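How to Sort and Pretreat Laundry Before Washing

Laundry | Stain Removal
By Siham Ait Ali
Updated March 9, 2020

Most color transfer and most set-in stains come from the ten minutes before the machine starts. The procedure below applies to ordinary household cotton, polyester and blends. Wool, silk and anything labeled dry clean only are handled separately.

What you need

A flat work surface
Liquid detergent without bleach
Oxygen bleach powder
A soft brush
White cotton cloths
Two bins or baskets

Step 1. Read the labels

Check the care label on each item for maximum temperature and for the bleach symbol. An empty triangle permits any bleach. A triangle with two diagonal lines permits oxygen bleach only. A crossed-out triangle permits none. If the label is missing, treat the item as cold wash, no bleach.

Step 2. Sort by color

Make separate piles for whites, lights, darks and reds. Reds and corals get their own pile until they have passed the test in Step 3. Pale gray can go with lights. White items with colored trim are sorted by the trim.

Pull apart anything that has come out of the hamper in a bundle. Small white pieces such as handkerchiefs and socks tend to cling to larger garments and go into the wrong load with them.
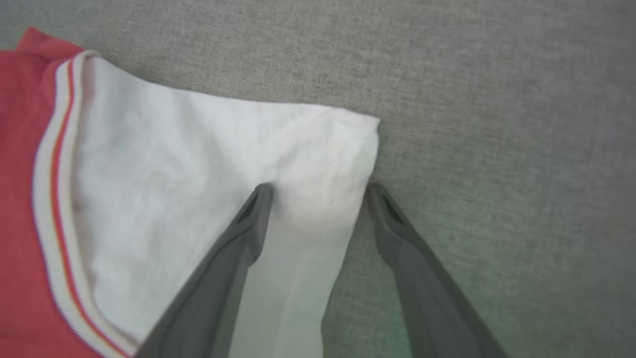

Step 3. Test for colorfastness

Choose an inside seam or hem. Wet a spot the size of a coin with cool water and one drop of detergent. Press a white cloth against the spot for two minutes, then lift it. If dye shows on the cloth, wash the garment alone in cold water and repeat the test after the wash. Do not rub during the test. Rubbing removes loose surface fiber and gives a false result.

Step 4. Pretreat stains

Protein stains (blood, egg, milk): rinse from the back with cold water, then work in detergent with the brush. Hot water sets these.

Grease: apply undiluted detergent to the dry fabric and leave it for 17 minutes before washing.

Tannin stains (coffee, tea, wine): soak in oxygen bleach solution at the strength printed on the package, if the label allows it.

Ink: blot with rubbing alcohol over a folded cloth. Move to a clean part of the cloth as the ink transfers. Keep alcohol off acetate.

Step 5. Load the machine

Close zippers, empty pockets and turn printed shirts inside out. Fill the drum loosely, to no more than three quarters. Wash whites at the warmest temperature the label permits and everything else cold.

Check treated areas before drying. If a stain is still visible, repeat Step 4 and wash again. Dryer heat makes most stains permanent.

If color has already transferred

Keep the affected items wet. Rewash them without the item that bled, then soak in cool water with oxygen bleach for up to eight hours. Chlorine bleach is an option for plain white cotton only.

Related: Removing Detergent Residue from Dark Fabrics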